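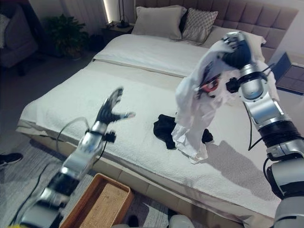

Photo: Kullent Home

Search products
Enter keyword or item number
Go

Harex Quilted Bedspread, White

The Harex is a midweight bedspread with a stitched, textured surface. It can be used alone in warm months or over a duvet the rest of the year. It is sold in twin, full/queen and king. Pillows, duvet and headboard are not included.

Sizing
The king is 103 inches wide. On a mattress up to 12 inches deep it covers the sides and reaches the bed base. For deeper mattresses, or if you want the bedspread to come close to the floor, order one size up. Measure the mattress with any topper in place.

Fabric and fill
Cotton face and back, polyester fill. The edges are bound and the corners are rounded. White only for now. A gray version is due in July.

Care
Machine wash cold on gentle with like colors. Do not bleach. Tumble dry low and take it out while the seams are still slightly damp, then lay it flat to finish. The king needs a large-capacity washer. Expect a little shrinkage in the first wash, already allowed for in the listed sizes. Iron on the back only, if at all.

Goes with
Plustell duvet inserts, all weights. The Plustell pillow sham uses the same stitch pattern and is sold separately.

Shipping and returns
Orders placed before noon on Wednesday ship the same week. Orders over $50 ship free. Unwashed bedspreads can be returned in the original bag. Washed items can be exchanged only for a stitching fault.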